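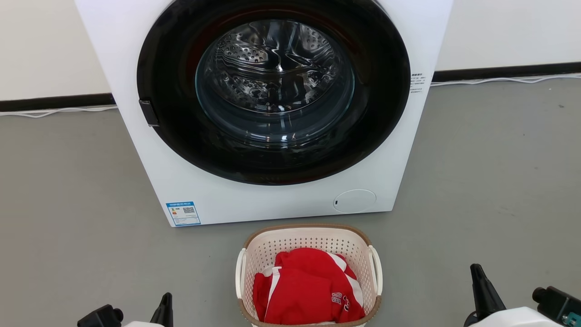
Unit 7: Covering an arrest

Reporting Crime and Courts, handout for section 2
Instructor: Elvia Espinoza

Read before class. Bring the Palacios packet with you.

An arrest story is usually the first thing the public hears about a case, and it is often written in less than an hour. Most of the errors we correct later in the term start here.

What an arrest means
Police believe they have probable cause. No court has found anything yet. Write "was arrested on suspicion of" or "was charged with", depending on which is true at the time you file. These are different stages, and in the Palacios case the Pivholm paper mixed them up in its first paragraph.

Sources, in order of strength
1. The charging document or complaint
2. A named police or court official, on the record
3. The booking log
4. An unnamed source

An unnamed source can get you to the story, but a charge should not rest on one alone. If the log and the complaint disagree – they often do on age and spelling – call the clerk. 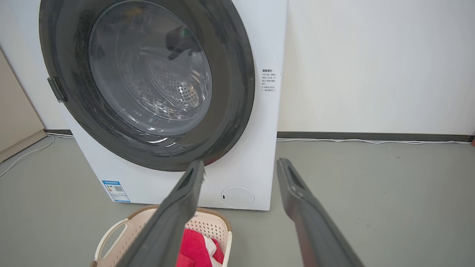 Attribution goes in every paragraph that states something the suspect is said to have done. "Allegedly" does not replace it. Say who alleges it.

Threats
A threat case turns on exact words. Quote from the complaint, and do not shorten the quote so that it sounds worse. Note where the words were posted or spoken, and to whom.

Follow-up
Keep a list of every arrest you name. The Umenell study packet covers 33 local stories from one November, and over half had no follow-up when charges were dropped.

Exercise
Rewrite the Drotalance brief in 3 paragraphs. Underline each attribution.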